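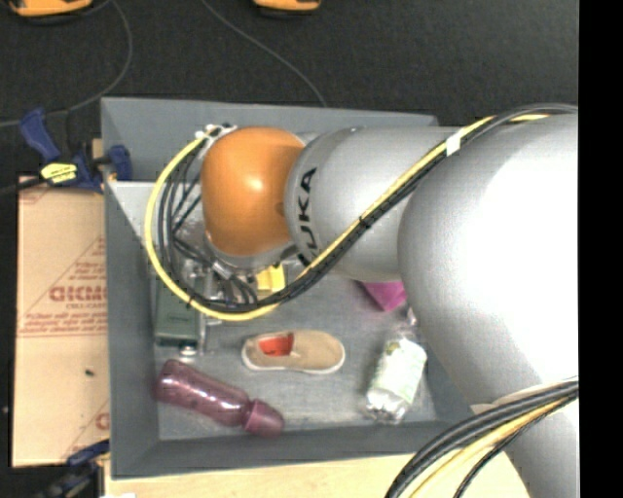

Kaja Sproģis read the first draft of this section and wrote in the margin that I was measuring nerves, that anyone asked to sing into a phone will hurry, and that I should take the whole tempo result and put it in a drawer. I didn't put it in a drawer, but her comment changed how I went through the recordings, so a good part of what follows is really me arguing with her.

Figure 4. Robot arm with an orange wrist joint, reaching over a gray bin.

5. Do people sing a song at the speed they know it?

Let me go back to what we asked for. Everyone in the Kudlow group was given a list of four songs, and they were told to sing the first verse and chorus of each one they knew, from memory, with no music playing beforehand. They could do it wherever they liked. Plenty of them did it in the car, parked (we did ask about that), and a fair number did it in the kitchen. The recordings came in through a web form, and I listened to every one of them myself over the month of August, mostly in the evenings, which my family will remember for a while.

In all we had 921 recordings. Of those, 511 were good enough to measure, and by good enough I mean that I could find a steady beat in the singing for at least the whole chorus. The rest fell out for boring reasons. People stopped to laugh, or forgot the second line and started over, or sang along with somebody else in the room, and in one case I got a very nice recording of a dishwasher. I had originally hoped to keep the ones where the singer stopped and restarted, and I spent more time on those than I should have. The restart is nearly always at a different speed from the first try, and I couldn't come up with a fair rule for picking one over the other, so out they went.

For each recording I tapped along with the beat and let Trakodex work out the tempo from my taps. Any tap that landed more than 400 milliseconds from where the program expected it was thrown out and I did that stretch again. Gergely Bakos then did the same job on a share of the recordings without seeing my numbers. Where the two of us disagreed it was almost always a matter of one person tapping at half the speed of the other, and once we had settled on which beat we were following, the disagreements went away. There's one song on the list, the slow waltz, where I still think he's tapping it wrong, and he thinks the same about me. We used his version for that one. He plays for dances and I don't.

The speed of the sung version was then compared with the speed of the hit recording. I want to be careful with that phrase, "the hit recording," as it's doing a lot of work. Three of the songs have one version that everybody knows, and if you heard the song on the radio at all you heard that one. The waltz has two well-known versions, an old one and a much quicker remake, and I'll get to what a headache that was.

5.1 What we found

The short answer is that people are better at this than they think they are. Almost everybody apologized somewhere on the recording, before or after, and said they were sure they'd gotten it wrong. Then you line their singing up with the record and it's close. It isn't perfect, and it isn't as tidy as I'd been hoping when I wrote the grant application, but most of the singers were near enough to the record that you could fade from one to the other without wincing. I tried this with headphones on, just for my own amusement, and it's a strange feeling to hear a stranger in a parked car hand over to a full band and hardly notice the join.

When people missed, they tended to miss on the fast side. This is where Kaja's remark comes in. If she's right, and it's all nerves, I'd expect the rush to be there from the first line and to ease off once the singer settles down. Nerves wear off a little as you get going, or they do with me. What I saw was closer to the opposite for the two upbeat songs. Singers began at a pretty sensible speed and picked up through the verse, and by the chorus they were ahead of the record. For the ballad there was very little drift in either direction. I don't see how plain nervousness would speed up one song in the middle and leave another alone, in the same person, recorded on the same evening.

My own guess has to do with breathing and with gaps. On the records, the spaces between the sung lines are filled up by something - a guitar answer, a drum fill, a few bars of organ. A person singing alone has nothing to put there. Some people hum the guitar part (bless them, those are the easiest recordings to measure), but most just wait, and waiting in silence with your phone in front of you feels very long. So they come in early. Do that at the end of every line and the whole thing creeps forward, and the songs with the biggest gaps should creep the most. As far as I can tell from so short a list of songs, that is what happens. I know it's a short list. I'll say so again later on.

Gergely suggested checking the singers who hummed the fills against the singers who didn't, which I'm a little embarrassed not to have thought of. The hummers held steadier. I wouldn't lean on this too hard, as the hummers may simply be people who play an instrument or who've listened to the record a great many more times than everybody else, and we didn't ask the right questions to sort those apart. We asked if people "considered themselves musical." Please don't ever ask that. Half the choir members said no.

5.2 The waltz

Now for the headache. With two versions around, I needed to know which one a singer had in their head, and the form didn't ask. The plan had been to go by age, on the idea that older people would know the older record. That fell apart quickly. Some of the youngest singers had learned it from a grandparent's copy, and some of the oldest had clearly taken to the remake and never looked back.

In the end I went by the words. The remake changes one line in the chorus, so anyone who sang the changed line was put down as knowing the remake, and anyone who sang the original line was put down for the old one. Sorted that way, the singing speeds split into two fairly clean groups, each sitting close to its own record. I was delighted with this! It suggests that the speed gets stored along with the particular performance, words and all, and isn't just a loose property of the tune that floats around by itself.

There were stragglers. A handful of singers used the old words at the new speed, and those are the ones I'd most like to talk to again. Kaja thinks they grew up with the first record and then heard the second one constantly at work or in stores, so that one piece of the memory was overwritten and the other wasn't. It's a nice idea and I have no way to test it with what we've got. The singers at the Vastholm workshop might be a better bet, as that group keeps listening diaries anyway, and the diary questions in the Ocampo set could be borrowed with hardly any changes.

5.3 Things I'd do differently

The song list was too short, as promised. I'd want more slow songs in particular, as everything I've said about drift rests on a single ballad that happens to have almost no gaps in it. A slow song with long instrumental breaks would tell us a lot more, and I could kick myself for not including one.

I'd also ask people to sing the same song again on another day. A few did so by accident, having forgotten they'd already sent one in, and those pairs were lovely and close together, drift included. There weren't enough of them to report properly, so they're left out of every table in this paper.

And I would have someone else do the first round of tapping. By the end of the job I knew all of these songs so well that I'm fairly sure my finger was being pulled toward the record, and the only protection against that was Gergely's second pass. He tells me he has since had the waltz stuck in his head through two house moves, at what he insists is the correct speed.

Contact the authors | © 2018 Kudlow Singing Memory Project | Back to top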